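Grunadis publishes its 2022 equipment plan, and it is mostly about buying less

DRINDGATE, 2021-10-08. Grunadis, the contract packing firm, today sets out what it will spend on automation next year. The headline figure is smaller than the one suppliers were hoping for.
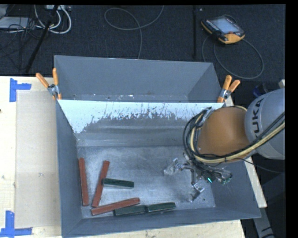

Buy the gripper first and argue about the arm later, was the advice one customer sent in when the draft plan went round in the summer, adding that their own firm had done it the other way about and was still paying for the brackets. Grunadis has taken the advice, brackets included.

The plan covers 10 picking cells at the Drindgate site, down from the 33 in an earlier version that was written, the firm concedes, shortly after a very good trade show. Each cell will be given one job, which is to take parts out of a bin. Anyone who thinks this is a modest aim for the money is invited to try budgeting for it.

Under the new rules, no arm is ordered until the bins, grippers, cabling and clamps for its cell have been priced on the same sheet. The old sheet had a line for the robot and a line marked "sundries". Sundries went over budget in every quarter it existed.

Blocks come before real goods. Every cell will have to empty a bin of plain coloured blocks to the satisfaction of the shift that will be working beside it, and only then be let near a customer's stock. The firm has set aside 908 hours of staff time for these trials, spread across the year and charged to the project. Previously such hours were charged to goodwill.

Two suppliers have been asked to quote. Katayama has been invited to price the grippers and spare fingers, and Ganik the bins, benches and floor fixings. Both have been asked to include delivery, training and the price of the second visit, on the grounds that there is always a second visit. Arms will be bought separately, under a contract of up to five years, with the service charge fixed at the start.

Grunadis will not be announcing a factory of the future. The present one needs a new roof over bay 5, and that comes out of the same pot.

Orders for the first cells will be placed in November, once the quotes are in and have been read to the last page. Suppliers wishing to comment on the plan may write to the purchasing office at Drindgate. Brochures will be recycled.

ENDS

Notes to editors

Grunadis packs small parts and household goods for other firms. The equipment plan is available on request from the purchasing office. The earlier version is not.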